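Numham Household Tasks Project
Progress report, 6/4/22
Prepared by Revathi Warrier for Cindska

Work this period stayed on counter clearing in simulation. The policy was run for 762 episodes, against 300 in the previous report. Picking up rigid items with flat sides is now dependable enough to move on. Plates are not. The gripper tends to close on the rim at too steep an angle, and nearby items get pushed before contact.

Thenmozhi Pillai has rewritten the approach planner to allow a shallower wrist angle.
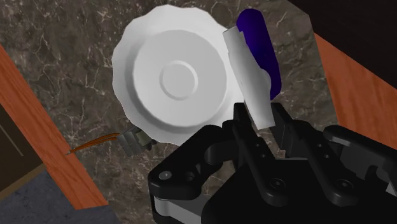

The new planner adds about 80 milliseconds per grasp, within budget. Trials on the physical arm remain set for January. We do not yet consider any chore in the plan ready for unattended use. Remaining funds cover the simulation work but not a second gripper, and a separate request will follow.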